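## 3. Planning your purchase

Complete this section before you request a quote. The Sengar arm is sold without a gripper, table or test parts, and each is a separate line on the order form.

1. Measure the table. Leave clear space on all sides of the part you intend to pick.
2. List every part the gripper will handle, with its widest side. A small enclosure box is a good first part.
3. Choose the gripper. The two-finger model is $1,402. The arm is $2,995.
4. Add spare fingers. Order 4 for the first year.
5. Check delivery. Orders from the Odville warehouse ship in 18 days.

**Note:** Prices do not include freight or sales tax. The July price list is no longer valid. 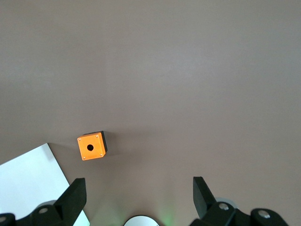
*Sternunbridge Technical Publications*

A plain, matte tabletop like this gray one needs no extra budget line. The orange lid on the box stands out well against it, and the open fingers have room on the table to approach.

6. Set aside money for fixtures if your parts must sit at a fixed angle – the orange box is turned slightly, and many parts will arrive that way.
7. Send the form to the Cleltstead sales office with your part list attached.

**Caution:** Do not order a gripper by part weight alone. Compare the widest side of each part with the finger opening on the data sheet. Opened grippers cannot be returned.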